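About Osden

Osden started in January with one bedroom, one very full closet and a great many T-shirts. These days we help nearly 300 households a year get their clothes sorted, folded and put away, and we still do most of it right on the bed, with the shirt laid out flat and the finished stack growing off to one side. 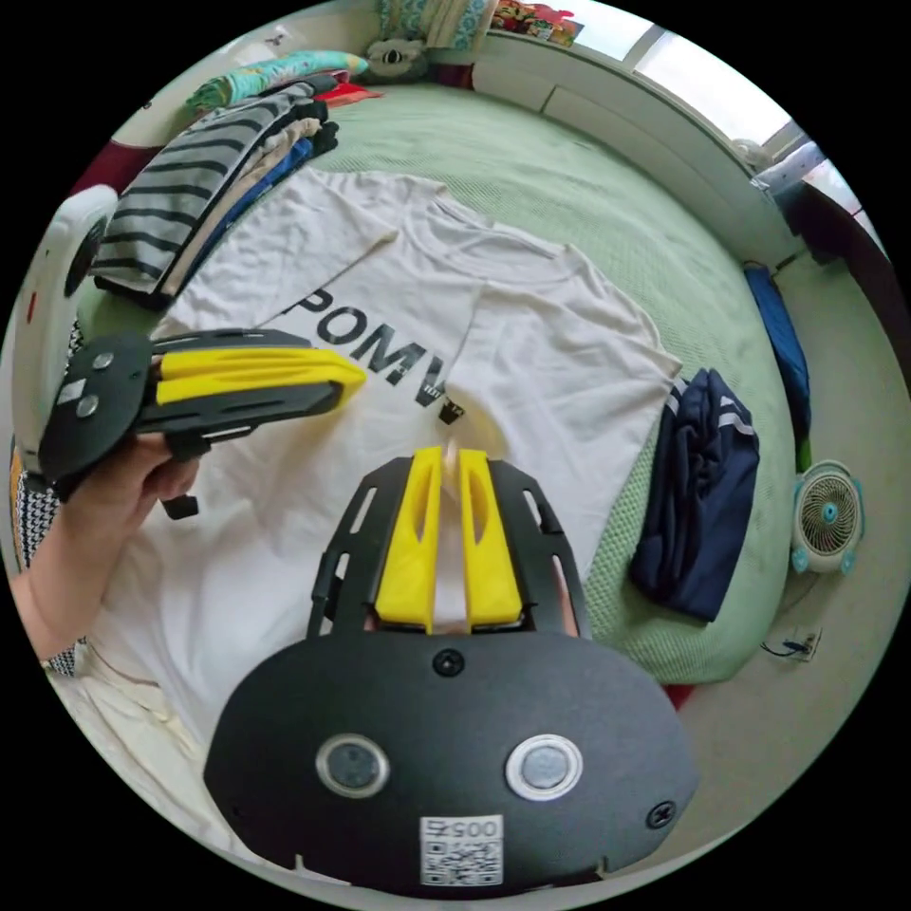 Nandini Nadar wrote to us that she had always folded in the air, standing up, and that her shirts came out crooked until she began laying them down first.

We love letters like hers! Our home visits run a couple of hours (longer if there are kids' drawers involved), and you're welcome to fold along with us or just keep us company.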